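Dultotura Cell Software: Set-up Guide
Print this page | E-mail this page

Section 7. Teaching a push-and-group task

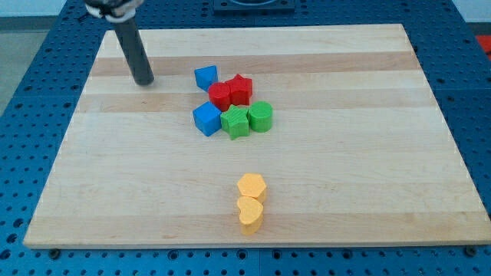 Before you start, the arm must be homed and the camera calibration from Section 5 must be saved. The planner will refuse to load a task if either is missing.

7.1 Define the work surface

1. Open Surfaces and choose New.
2. Jog the tool tip to each corner of the board in turn and press Record. Keep the tip just clear of the wood.
3. Enter the board thickness as 22 mm and press Fit plane.
4. Check the residual. If it is over 2 mm, record the corners again.

Note: The perforated table is often picked up as a surface of its own. Set it to Ignore in the surface list, or the detector will report its holes as small round objects.

7.2 Set up block detection

1. Place the blocks on the board and press Capture.
2. In the Labels panel, give each block a colour and a shape. Both are needed. A label of "red" alone will match the cylinder and the star.
3. Set Split touching objects to On. Blocks of the same colour pressed together are otherwise read as one.
4. Press Capture again and compare the outlines with the blocks.

Note: Detection works only inside the board outline. Anything beyond it is left out of the plan, whatever its colour.

7.3 Write the goal

Goals are typed as plain sentences, for example "move the yellow heart next to the green star". Use the label names exactly as entered in 7.2. The planner turns each sentence into a series of short pushes and takes a new image after every one. It stops after 2,000 control steps if the goal has not been met.

CAUTION: Run every new goal at low speed first. Keep hands off the board while the status lamp is amber.

If the tool rides over a block, lower the push height by 1 mm and repeat. If a block turns without moving along, see Contact offset in Section 8.

Contact Bataineh Support | Copyright Dultotura | Back to top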